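Fostora folding table, review after one winter
Posted March 15, 2020

I bought this table in December, when my sister and her children came to stay and we had not enough places to eat. It cost me $75 at the Lambert store, and the delivery was 3 days late, but the driver phoned before and was polite.

The assembly is easy if you ignore the booklet. The drawings for the left leg and the right leg are the same drawing, so I put both on the wrong way and had to start again. You need your own screwdriver. The small key in the bag became round at the corners before I finished.

For eating it is a good height. Six adults can sit if two of them are friends. I am tall and my knees do not touch the bar underneath, which I cannot say of my old one. The top cleans well with a damp cloth, though I left a hot teapot on it one evening and now there is a pale ring. I tried mayonnaise, as Denise Dawber recommended in the comments of my kettle review. It helped a little. 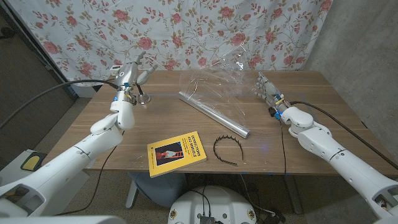
The weak point is the hinge. In the first weeks it closed with one hand, and now I must lift the flap and push with my hip at the same moment. I wrote to Fostora and a Mr Bainbridge answered me the next morning. He sent a new hinge free of charge, in a nicer colour than the first. I have not fitted it yet.

Also the rubber feet leave grey marks on a light floor. I cut pieces of felt and glued them on.

Would I buy it again? For guests and for sewing, yes. For every day I would pay more and take one that does not fold.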